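Questions we get asked about money-saving challenges

Compiled by Amparo Cordero for the Prornumdale Household Money Group. Last gone over on 17th October.

People write to us every week about saving challenges they have seen online or been sold by a friend. We have tried a fair number and fallen out with most of them. These answers are our own opinion, and none of them is financial advice. If you are behind on rent, council tax or energy bills, skip this page and ring a free debt adviser first.

Do saving challenges work?

For some people, for a while. The trouble is that the people who finish them write about it and the people who give up in the second month keep quiet, so what you read is lopsided. When we asked our own members, plenty had started one and few could say what had become of the money. Several had saved it in a pot and then spent the pot on the car. You could call that a success, I suppose, but it wasn't what the chart on the fridge had promised.

What is the penny challenge, and why do you moan about it?

You put away 1p on the first day, 2p on the second and so on for a year. It adds up to a bit over £667. My complaint is with the shape of it. The early weeks are so small they teach you nothing, and the last month asks for more than £100, right when most households are buying presents and turning the heating up. If you like the idea, run it backwards, or start in July so the heavy end falls in summer.

Is the 30-day no-spend month any better?

It can show you where the money goes, and I'll give it that much. After that I have doubts. Inmaculada Paredes, who keeps our meeting notes, did one and kept every receipt for the month after it as well. She had put off new shoes, a haircut, a birthday present and a large shop, and bought the lot in the first week of freedom. Her spending over the two months together was £1,370, against a usual two months of much the same. Look at both months before you tell anyone how much you saved.

Should I pay for a savings planner or an app?

I wouldn't. The Dutard planner gets passed round our group a good deal and it has nice paper, but the pages inside are a list of dates with a box beside each. A school exercise book does the job. Paid apps are harder to forgive. If an app costs you a few pounds a month and you are putting by £30, a large slice has gone before you begin. Check too what happens to your money if the firm goes under. If you can't find that on its website in five minutes, leave it alone.

What about rounding up my card payments?

This one is mostly harmless. Your bank moves the odd pence to a savings pot each time you pay for something. It does reward you for shopping often, which is a strange habit to encourage, and the pot often pays poor interest. Move the money out every so often to somewhere that pays more.

Does it help to keep a goal where I can see it?

We hear this a lot. Write the sum down, stick it up, look at it every morning. I have never seen good proof that looking at a number brings it nearer. Shops are happy to sell you the feeling, and there is a whole shelf of mottoes, lucky charms and signs about getting rich to choose from.
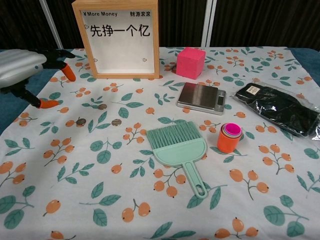 Where a written goal does seem to help is when it is small and has a date on it. "£165 for the boiler service by July" gives you something to divide up. A very large sum with no date gives you nothing to do on the morning you read it, and after a fortnight you stop seeing it anyway. If you want a reminder, put it where you spend, such as a slip of paper round your bank card.

Someone has offered me a place in a savings circle. Is it safe?

It depends entirely on who is in it. Circles where everyone pays in and takes turns to collect have been run among families and neighbours for a very long time, and many run well. They rest on trust and usually have no protection if someone stops paying. Ask what happens when a member drops out after their turn. If the answer is vague, so is the safety.

Walk away if your payout depends on bringing new people in. We were sent a leaflet for something called the Hunutberg Circle, which asked for £1,000 up front and promised it back several times over once you had found more members. It had testimonials and a very smart border. It had no address.

How much should I have put by before I bother with anything clever?

The usual line is three months of outgoings. For a lot of people that is so far off that it puts them off starting. I would aim first at the price of the most likely nasty surprise in your house, whether that's a tyre, a washing machine or a vet's bill. If you have card debt at a high rate, paying that down will nearly always beat saving beyond that first cushion.

So what do you recommend?

A standing order that leaves on the day you are paid, for an amount you will barely notice. It makes for a dull evening's talk, as those who came to the session in the Ibarra rooms can confirm. Put it up a little when your pay goes up, and leave the account out of your everyday banking app if you are tempted to dip in.

Can I disagree with you?

Please do. If a challenge has worked for you over two years or more, write to us and tell us what you did and what you earned while you were doing it. We leave out replies that carry a referral code.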